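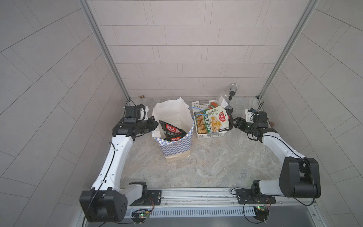 Paper bag and basket with the Haorenjia (好人家) packets

Stained bottom on a paper bag of food packets: reuse it or toss it?

Posted by Parviz Rostami
2021-05-22 in Pantry and Storage

I keep seasoning packets and soup bases in a white paper bag with a blue-and-white check around the lower half. It came from a bakery and it's a good size, so I've been using it for months. The bottom has gone brownish. In the photo it has two of the dark packets in it, and the big green and white one is in the plastic basket next to it.

What I can't work out is where the stain came from. I took all the packets out last night and pressed each one over the sink, and I couldn't find a leak. None of them has been opened. The bag used to sit on the bottom shelf of the cupboard, and that shelf had a bottle of sesame oil on it until November. It might be oil from the shelf. It might also be something from the bakery that was there from the start, and I didn't look closely at the time.

My questions are these. Is there a way to tell an oil stain from a water stain on paper? If it is oil, does it matter for sealed packets? And is a slotted plastic basket any better? I have one spare, with a wire handle, but the big packets stick up over the side and the small ones slide around on the bottom. I'd like to have everything in one container. The shelf is 12 inches high, so nothing very tall will go in.

I've had trouble with ants in the past, so I don't want to leave anything greasy in there if I can help it.

Mehrangiz Taheri

Toss the bag. Paper that has soaked something up once will do it again, and the bottom is the part that has to hold the weight. If you lift it by the top with a few full packets inside, the base can let go. I had one split on the stairs and spent the rest of the evening picking up packets and wiping chili oil off the carpet.

For telling oil from water: cut out a piece of the stained part and leave it somewhere warm overnight, then hold it up to a window. Paper that has been wet and dried again lets through about the same light as the clean part, maybe with a wavy look and a darker line at the edge. An oil spot stays see-through. You can also press a clean paper napkin on it with something heavy on top. If it's recent oil you will usually get a mark on the napkin. If it's old it may not transfer, so do the window test too.

Check the packets again, but a different way. Pressing over the sink finds a big leak and misses a pinhole. Wipe each packet completely dry, wrap it in a white paper towel, and stand it on its lower seam in a bowl. Leave it for a day or longer. The corners of the bottom seam are where mine have gone, and they went very slowly. Soup bases with a lot of fat in them can be solid when the kitchen is cold and then run when it warms up, so a packet that looked fine in winter can start to weep later in the year.

If one turns out to be leaking, throw it away. Don't tape it up and don't pour it into a jar to save it. You have no idea how long air has been getting in.

If they all stay dry for the whole day, wipe them with a cloth and a little dish soap, dry them and put them back. A bit of oil on the outside of a sealed packet won't hurt what's inside, but it will bring the ants and it will go sticky and smell stale.

On the basket, yes, use it. Put a tray or a folded paper towel in the bottom, because anything that leaks will go straight through the slots. The towel also stops the small packets from getting caught. File the packets upright with the short ones in front. Lay the big ones on their sides if they won't fit under the shelf. I fold the empty top of the big packets down behind and hold it with a clothespin, which takes off 2 inches or so. Only fold the part above the seal.

graromton_kitchen

Just get a bin with a solid bottom. I have the Jevau ones, they're fine. 13 dollars for a pair where I live. Slotted baskets are for fruit.

Parviz Rostami

Thank you both. I did the window test this morning with a piece cut from the base and it's see-through, so oil. The napkin stayed clean, so I suppose it's old. That fits with the bottle on the shelf.

I've got the packets standing in a bowl with paper towels now and will leave them until tomorrow. The shelf had a faint ring on it toward the back that I had missed, so I've washed that down with dish soap and left the door open.

I'll try the basket first because I already have it. If the small packets keep sliding I'll look at the bins. Do the Jevau ones come in a low size? The listing I found only gives the volume.

graromton_kitchen

Mine are the low ones. They go under a 12 inch shelf with room left over. Measure the depth of your cupboard first, they're longer than they look in the listing and I had to put one in sideways.

Mehrangiz Taheri

Wipe underneath the shelf as well as the top. If the bottle dripped for a while, it can run along the edge and collect on the underside, and the ants will find it before you do. Warm water and dish soap is enough, then go over it again with plain water.

Also write the dates on the front of the packets with a marker before you file them. On some of mine the date is printed on the back near the seam, so I had to pull every one of them out to check.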